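The Brellow Bench Letter
May 4, 2021

What went wrong this month: the lid that wouldn't let go

I promised you the cable story last time and I swear it's coming, but the lid business has eaten my whole spring, so you're getting that first. Get a coffee, it's a long one.

Quick recap for anyone who signed up recently (hi!). We've been teaching one of the arms at Brellow to do small kitchen chores, mostly lids on and lids off. The planning software is Gramumik, which I have complained about in these pages before and will complain about again, and the gripper fingers came through Woson. Since January we'd logged 1203 lid placements. Most of them were so dull that I'd started answering email during the runs, which tells you how comfortable I'd gotten.

Then we had a run where the arm brought the lid over, pressed it down, opened its fingers and went up again, and the lid went up with it. It rode along for maybe a hand's width, swinging a little, and dropped edge first onto the rim of the pan. Nothing broke. I made a noise I'm not proud of and hit the stop button well after it could have done any good.

My first guess was the fingers. They looked fine. Second guess was the release command, so I spent most of a day reading logs, and the log said, very cheerfully, that the gripper had opened. And it had! Just not far enough. Somebody (me) had trimmed the opening width back in the winter so the fingers wouldn't bump into tall handles, and the new width cleared our old lid knob with room to spare. The knob on the current lid is a touch fatter. On a good grasp it slid free. On a slightly crooked grasp one finger pad stayed hooked under the edge of the knob, and up we went.

The part that bothers me more is that the software counted it as a success. Our check was "gripper open, arm at the retreat point, done." It never asked whether the lid had stayed behind. So I went back through the recordings, every last one, over two very long evenings with the blinds down, and found 21 more runs where the lid lifted a bit before letting go. All of them marked green. I'd been reporting those numbers to people, and I've now had to write to the same people and take some of them back, which was about as much fun as it sounds.

The setup for the reruns is the same one we've had all along, a small saucepan with a long blue handle and a glass lid with a dark blue knob, and the arm comes in over the table with the lid held nearly flat.
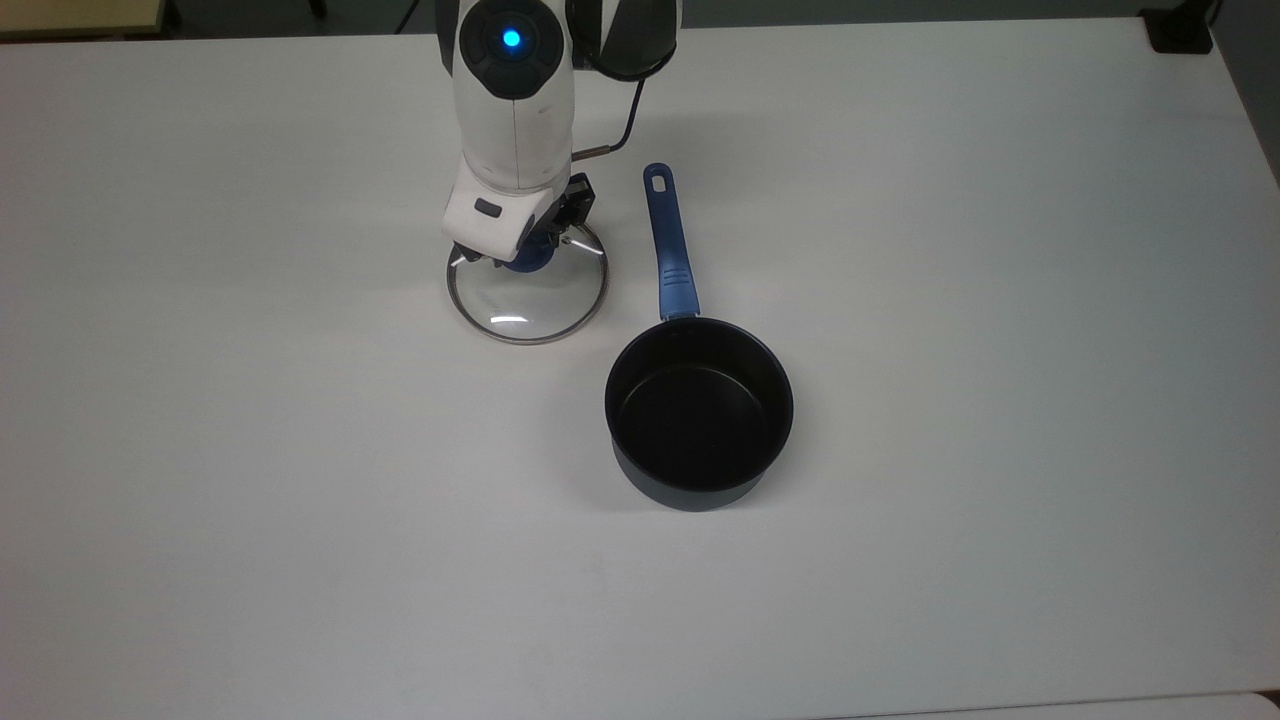 Godoy wrote in after the short version went out on the mailing list, and said we were worrying about the wrong half of it. A dropped lid is a mess, the note went, but a robot that believes its hands are empty when they aren't will swing through its next move at full speed, and you'd better look at what your empty-hand speed limit is before you touch the opening width.

Well. I looked. Our empty-hand limit was more than 2 times the carrying limit, and the switch between them was tied to the very same "gripper open" signal. So every one of those hooked lids had been cleared for the fast speed the moment the fingers moved. The only thing that saved us is that the retreat move is short and straight up. If the next step had been a sideways swing toward the person loading the table, I'd be writing a very different newsletter.

So, changes. The arm now stays at carrying speed until the retreat is finished and the wrist force reading agrees that there's no lid hanging off it. If the reading looks heavy, it stops where it is and waits for a person. I've put the opening width back to where it was and moved the tall-handle problem into the approach path, where it should have been in the first place. And glass lids get a second look from the overhead camera before a run is marked as good, though I'll admit the camera is not wonderful at glass and I don't trust it yet.

We've done 49 reruns with the new settings so far. The arm stopped itself on a couple of them, and one of those was a real hook, with the pad caught under the knob exactly like before. I was weirdly delighted. I stood there taking pictures of it on my phone.

Still open: the wrist reading drifts as the arm warms up, so by late afternoon the threshold is a bit jumpy and I have to zero it again after lunch. If you've found a decent way to handle that without stopping the line, please write to me. Cable story next month.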